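Toker opens home kit orders, two arm tidy-up bundle ships in August

Toker has opened orders on its two-arm home kit, the one that's been doing the rounds at shows since spring. Orders went live this morning, a little after 9, and the store page fell over almost right away. Back up by lunch. First units go out in August, US and Canada only for now.

Quick rundown for those who missed the earlier posts. The kit is called Esia. Two arms, two grippers, a mast for the cameras, power supply, cables, and a license for the household task pack. You supply the base. That last part is going to annoy people. Toker sells a rolling base separately and says most cheap third party ones will work if they can carry the weight, but the list of tested bases is short and one of them is already discontinued.

Pricing is the other sore spot. No public number. You put down a $300 deposit, refundable until the unit ships, and a sales rep gets back to you with a quote depending on the base, the task pack and whether you want the longer warranty. We asked for a typical total and were told it "varies by household." We've asked again.

What's in the task pack at launch: table clearing, floor pickup, and sorting things into bins. Dishes are listed as table clearing, so bowls, cups and pots up to a certain size, no glass yet. Floor pickup covers bags, cloths, toys, shoes. Laundry folding was on the slide in spring and is now marked "later". Same with anything involving a door handle.

Toker is leaning hard on the idea that Esia is meant for normal rooms with normal stuff lying all over. Tile floors, shiny tables, chairs where you left them.

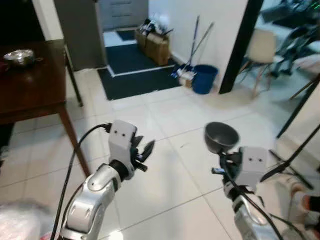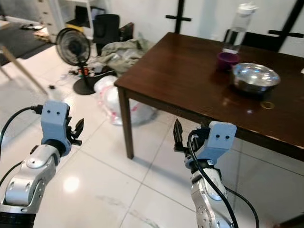 Table and floor work with the two-arm setup.

Shiny surfaces were a real problem on the earlier version. The depth cameras got confused by polished tabletops and metal bowls, and the arms would stop short or close on air. The new cameras are supposed to handle that better, and Toker has added a setting that slows the approach when the software isn't sure where an edge is. Slower means slower, though. The spec sheet gives a range and the low end of it will test your patience. Expect to go do something else while it works.

The gripper fingers are the wear part. They come in a pack of 8, one pack in the box, more from the store. Swap takes a hex key and a couple minutes. There's a softer finger made by Shen that fits the same mount, and Toker says using it won't void the warranty, which wasn't the case last year. Good change. The Shen ones grip thin rims better by most accounts but they mark up fast, and they pick up grease like nothing else.

Cables are still on the outside of the arms. We brought this up and the answer was that external runs are easier to replace, and that the internal version is planned for the next hardware revision. No date. If you have a cat, think about it. Toker does sell a sleeve kit, it's extra, and it wasn't in stock when we checked.

Setup. You get a video call with a tech as part of the purchase, then you walk the arms through your own rooms with the hand controllers that come in the box. Toker wants 3 passes of each task in each room before you let it run by itself. So a kitchen, a dining table and a hallway adds up to a good chunk of a weekend. People who signed up for the early program told us the first pass is the slow one and it gets easier, but also that moving the furniture meant doing part of it over. Toker says a software update before launch will cut down on that. We'll believe it when we see it.

Privacy, because everyone asks. Video stays on the local box by default. Sharing with Toker is opt-in and gets you money off the yearly license. The discount wasn't final at press time. There is a physical switch on the mast that cuts the cameras, and the arms fold and lock when you flip it. Nice touch. The app also keeps a log of when the cameras were on, you can export it but only as a PDF for some reason.

Warranty is 2 years on the arms, and less on the grippers and mast. Repairs go through the Irkarholm service center. You ship the arm, not the whole kit, and the second arm can run on its own in the meantime with a reduced task list. Toker wouldn't give a turnaround time. Shipping is on them the first year and on you after that, so hang on to the foam and the boxes.

No word on a rental option. There was talk of one in the spring and the FAQ still has a line about it, the link goes nowhere.

As for competition, there isn't a lot at this size that a regular person can order today. Most two-arm setups are still sold to labs, with the paperwork to match. Shen has said it is working on a full kit of it's own but has only shown the fingers and a wrist. If you can wait, waiting might pay off. If you want one this summer, this is more or less the choice.

Deposits are open now on the Toker store. You need an account and a delivery address, and you'll be asked for door widths and floor type, so measure first. The form times out and doesnt save.

We have a review unit on the list and will post once we've had it in a kitchen for a while. Send questions in the meantime, especialy on bases, and we'll pass along what we can.

Update: Toker got back to us on the sleeve kit. Restock is planned before the first units ship. Still nothing on the total price.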